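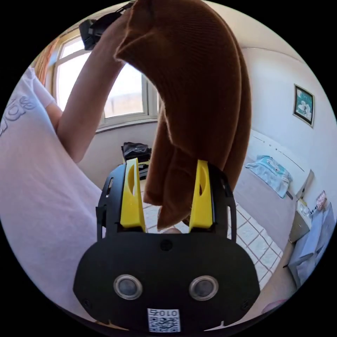 *Figure 1. Brown knitted cloth held up by hand. Bedroom, daylight.*

## Unit 3: Handling and Folding Knitted Articles

Course in Household Textile Care. Instructor: Elmarie Mabaso. Handout revised in March by Nadja Reisinger.

### 3.1 Scope

This unit covers knitted throws, shawls, scarves and sweaters. Woven sheets and pillowcases were treated in Unit 2 and are not repeated. Students should have read the chapter on fiber types before the practical session.

### 3.2 Why knits are handled differently

A knitted fabric is built from loops, and loops move. When an article is lifted by a single point, its own weight pulls on the loops nearest the fingers. A short lift does little harm. Long hanging, particularly of a damp article, may leave a peak or a stretched edge that is difficult to correct.

The cloth in Figure 1 is pinched at the top and falls in a fold from that point. Note the fuzzy texture along the edges. On a surface of this kind the edge is harder to find by eye, and students are advised to locate it with the fingertips before making the first fold.

### 3.3 Procedure

1. Clear a flat surface larger than the half-folded article. A made bed is suitable. Move pillows and blankets to one end.
2. Lift the article briefly, find two neighboring corners, and lower it onto the surface.
3. Smooth from the center outward with the flat of the hand. Do not pull at the corners.
4. Fold in half lengthwise, then in thirds. Thick articles are folded in half twice only.
5. Turn the finished article so that the rounded fold faces the front of the shelf.

Knits should be kept off the floor while work is in progress. Tile is easy to wipe clean, but grout lines hold grit, and grit catches in a raised surface.

### 3.4 Storage

Stack no more than seven light articles, or three heavy ones. Knits are not stored on hangers - the shoulder marks seen in Unit 2 are the usual result. Articles put away for the season must be fully dry.

### 3.5 Assignment

Fold one throw and one sweater by the procedure above, then refold both after 27 hours and record any crease that remains. Notes of some two pages are to be handed to Lorenz Mayrhofer before the next practical session.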